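Refitting the kitchen drawers this month, 21 of them. Posting notes as I go.

1/ Went with soft-close runners from Bulleck. The old ones were bottom-mounted and sagged under anything heavier than cutlery.

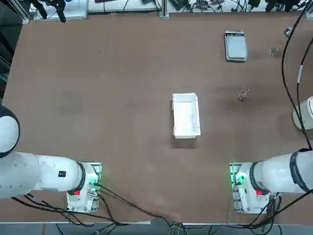
2/ Measure inside the carcass at the front and the back. Mine differed by 4 mm on the sink unit, so I packed one side with card.

3/ Handles are the Dovis bar type. Drilled all the fronts from one template – clamp it, don't hold it.

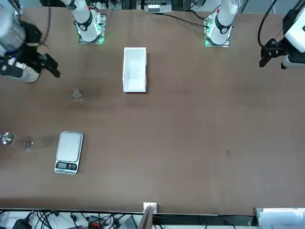 Brown tabletop, both arms at the far side.

4/ Total so far is £766, screws included. Isamu Ichikawa asked about the worktop: staying with the old one until December. Pan drawers next.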